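Motovwood members build hand-held grippers at the shared bench and invite the neighbourhood in to try them

For immediate use

Members of Motovwood, the shared workshop on Goel Street, are opening their doors in July to show off Brilereo, a long-running and much-argued-over project to build a pair of hand-held grippers that anybody can pick up, squeeze and use to move small things about on a table. Visitors of all ages are welcome from 2pm, there is nothing to pay, and the kettle will be on (bring a mug if you have a favourite, as ours have a way of turning up full of screws).

Brilereo began last winter when Deepak Kaushik, who had been a member for only a few weeks, left a half-made linkage on the big bench with a note asking whether anyone knew why it kept twisting. By the following evening the note had replies all the way down both sides. Khang Vương had redrawn the pivots, Pilar Daza had offered to help with the wiring, and somebody had written "bigger washers" and underlined it twice. They were right about the washers, as it happens, and the arms have behaved a good deal better ever since.

The idea is a simple one, even if getting there has not been. A person holds the tool in one hand and the two fingers close on whatever is in front of them. A small camera looks out over the fingertips and keeps a record of how the job was done, and those recordings are what the group hopes to use later on, when the same fingers are fitted to a proper robot arm that will have to manage without a person on the other end. The arm is still in pieces on the shelf by the window and will not be ready for July, but there will be plenty of it to look at for anyone who likes looking at pieces.

"I thought we would spend all our time on motors and hardly any on fingers," said Deepak Kaushik. "We have done the exact opposite. We are on the seventh shape of fingertip now and I still take it home and pick up teabags with it. My family have been very patient."

Much of the testing is done on a covered table in the corner of the workshop, and members have been generous in bringing things in to be picked up. Soft toys are especially useful because they squash and lean and never sit the same way twice. Shiny packets are useful for quite a different reason: they slide, they crackle, and they catch the light in ways that make the recordings hard to read. Rajkumari Vishwakarma looks after the test table and writes up each session in a blue notebook, which has become the nearest thing the project has to a manual. Her rule is that anything a visitor might reasonably have in a coat pocket or a toy box should get a turn.

"It is lovely watching people's faces," said Rajkumari Vishwakarma. "They take hold of it rather stiffly, as if it might bite, and then a minute or two later they are trying to pick up my pencil. I always let them. The pencil is one of the hardest things on the table, and I have pages and pages about it."

The workshop has 28 members at present, some of them in most evenings and some seen mainly when a shelf needs putting up at home. Although Brilereo has been led by 4 of them, nearly everyone has had a hand in it somewhere, whether that meant cutting brackets, sorting out the lathe, or sitting still for an hour holding a torch. The group would also like to thank Pruvilura, the hardware shop two doors along, for letting members rummage through the odds-and-ends drawers and for keeping a straight face when asked for one spring "a bit like this one, only sadder".

Borislav Softić, who has run the evening sessions at Motovwood for years and taught a good many of the present members how to use a file properly, will be giving a short talk on the day about the linkages: how two arms are made to close evenly, what happens when one pivot is tighter than the other, and why he would still rather fit a screw he can undo than anything he has to drill out afterwards. He has promised to keep it brief, and the others have promised to wave at him if he doesn't.

Through the afternoon there will be a sorting game for younger visitors, a repair corner for anyone with a wobbly chair or a toy that has stopped talking, and a chance to sit down with the builders and go through the drawings. These will be given away freely to anybody who wants to have a go at home. Pilar Daza has rewritten the parts list so that it makes sense to people who have never ordered a bearing in their lives, and she would be very glad to hear from anyone who finds a line in it that still doesn't.

"Please do come and be honest with us," said Pilar Daza. "If the handle is uncomfortable, say so. If you can't tell which way up it goes, say that as well, and I'll write it down. We have been using these for months and our hands have got used to all sorts of things they shouldn't have."

Two hand-held grippers in use at one table, with a gold foil packet between the blue fingertips of the nearer one and a green plush toy at the tip of the other.
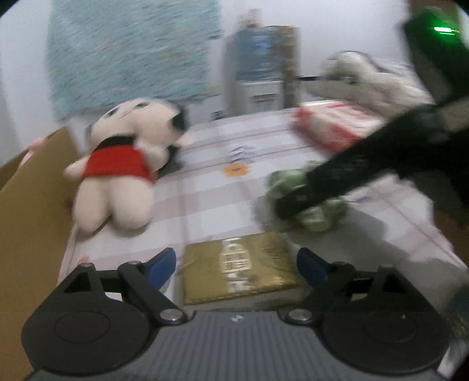 Visiting and getting in touch

Motovwood is on Goel Street, next door but one to Pruvilura, and there is a ramp at the side entrance. Children should come with a grown-up. Members of the press who would like a quieter look at the grippers, or a longer chat with the builders, are welcome to come along before the doors open; please ask for Khang Vương at the workshop.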